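Speaker notes: "The Sink as a Workstation"
Housekeeping standards briefing, Caltcombe residential services
Presenter: Catriona Pollock
Session begins at 10 a.m. Allow time for questions before the break.

Opening

Good morning, and thank you for coming. My name is Catriona Pollock, and I oversee kitchen standards for the shared residences at Caltcombe. I will speak this morning on the sink, the counter beside it, and the small amount of dishware that passes between the two every day.

Our residences serve nearly 400 people. Each shared kitchen is used by several households, and the condition of the sink area is the most common subject of the comments we receive. In November we reviewed those comments with Archie Urquhart's office and agreed that written guidance was overdue. The guidance is in your folder. I will not read it aloud, but I will take you through the parts that have raised questions.

(Pause. Confirm that everyone has a folder.)

The surfaces

The first part of the guidance concerns white surfaces. The kitchens refitted under the Merneck program have them throughout, and they were chosen for brightness. Residents have told us that they like them. Staff have told us that they show tea, coffee, and tomato sauce within minutes. Both statements are correct, and the guidance takes account of both.

White panels and counters are to be wiped with a damp cloth and a mild dish liquid, then dried with a second cloth. Scouring powder is not to be used on them. Where a stain remains after the second wipe, staff should leave it and report it on the kitchen sheet. Ewan Niven reads those sheets and will arrange treatment. 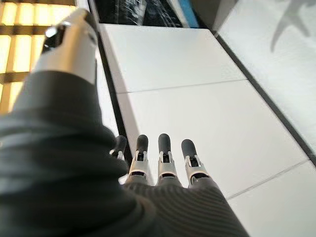

The sink and the rack

The second part concerns the sink. I would ask you to think of it as a workstation with its own layout. In the arrangement we recommend, the drying rack stands inside the basin, toward one side, and the rest of the basin is kept free for washing. Water from the dishes then falls into the sink, and the counter stays dry.

Some of you have asked why we moved away from the counter trays. The trays collected water underneath, and the water was rarely emptied. Arnulfo Ccori raised this at the Yule residence, where three trays had to be thrown out in one term. The racks have been in place there ever since, and I understand that the kitchen group does not wish to go back.

Plates are to be placed upright, one to a space, leaning slightly. Bowls go at the end of the rack, tilted so that water runs out. Knives do not go in the rack at all. They are washed, dried by hand, and returned to the drawer at once.
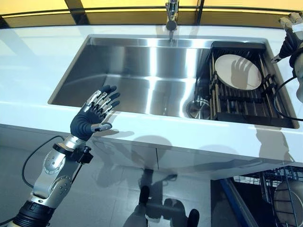
The rack should also be lifted out at the end of each day. Food collects at the drain, particularly rice and the ends of vegetables, and a rack standing over it makes this easy to miss. The person closing the kitchen is asked to remove the drain cover, clear it into the food waste, rinse it, and put it back. The rack itself is then washed along the rods with a soft brush.

Stainless steel basins need very little beyond this. Wipe in the direction of the brushed finish, rinse, and dry. Steel wool must not be used. It leaves marks, and small pieces left behind can rust. For the faucet, a soft cloth is sufficient, with attention to the base, where scale builds up first.

(If time is short, move directly to the next section.)

Shared responsibility

The guidance sets out 11 points in all. I would draw your attention to the last, which has caused some discussion. It states that dishes left in the rack overnight may be put away by any resident the following morning. Sebastián Jara asked whether this would lead to plates being returned to the wrong cupboard. It may. The Drurner residence has dealt with the matter by keeping one common shelf for unclaimed dishware, and other residences are free to do the same.

We do not intend to inspect individual households. Staff will look at the shared sink during the regular morning round, and any concern will be noted on the kitchen sheet for the residents to read.

Questions

Questions on cleaning products should go to Ewan Niven. Requests for a replacement rack or drain cover go to Archie Urquhart's office, with the name of the residence and the kitchen number. I am happy to take anything else now.

Related items
Kitchen sheet: how to fill it in
Food waste collection at Caltcombe
Common shelf arrangements, Drurner residence
Merneck program: care of white surfaces
Request form: racks and drain covers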